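Ivana Urrutia has been writing the questions for the Tuesday quiz at the Lammers in Tremton for long enough to have been shouted at over the length of the Danube. She sets 50 a week, plus a tie-break, and would like it known that the tie-break is the only one anybody thanks her for.

"People think it's general knowledge," she says, stirring a coffee she has let go cold. "It's hospitality. You're trying to get 60 people to feel clever by half past nine, and then take it away from them again before closing."

She came to it by complaining. The previous setter had a weakness for cricket averages, and after one bad evening Urrutia wrote the landlord a letter that ran to two sides. He rang the next morning and offered her the job at 10 pounds a week and a plate of chips. The chips have kept pace with inflation. The fee hasn't.

What makes a bad question? She has views, and she has clearly given them before.

"Dates. Nobody enjoys a date. You know it or you write down 1842 and look at the ceiling. A good question is one where the whole table groans when they hear the answer. They had it. It was in the room with them. Somebody's brother-in-law said it and was talked over."

Her proudest effort asked teams to name the only vegetable in a well-known nursery rhyme, and split two marriages for the evening. Her worst concerned the pips in a strawberry. She won't discuss the strawberry, except to say that a man called Molach brought in a botany textbook the following week and that she gave him the point to make him sit down. 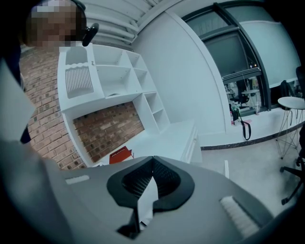
Cheating, I had assumed, would be the great modern misery of the trade. Urrutia is calmer about it than I am. Phones go in a biscuit tin by the door, and anyone who turns up in a headset is asked to put it in there too, whatever they say they were listening to on the way. "It's never the young ones," she says. "It's retired men with weak bladders. Nobody needs the gents four times in a history round." Her only sanction is to read the offending team's name out last, slowly, with a pause before it.

The questions themselves live in a set of shoeboxes in her spare room, one to a card, white for general and yellow for music. She reckons she has thrown out 200 for being out of date, most of them about prime ministers. The remainder are filed by a system she describes as "mood".

Lorena Bustos, her opposite number at the Cendard Arms across the river, uses a spreadsheet. The two have known each other since school and swap questions on the strict understanding that neither will use the other's within a month. I ask whether the understanding holds.

"Lorena had my lighthouse one out in nine days," says Urrutia. "Nine. I heard it from the man who does our bins."

Bustos, reached by telephone, says it was a different lighthouse.

Neither of them plays any more. Urrutia tried it once on holiday, at a hotel bar, and was asked to leave the marking alone by a girl of nineteen who had put Canberra down as a sort of sherry. She came fourth. She still thinks question eleven was badly worded, and she has kept the sheet.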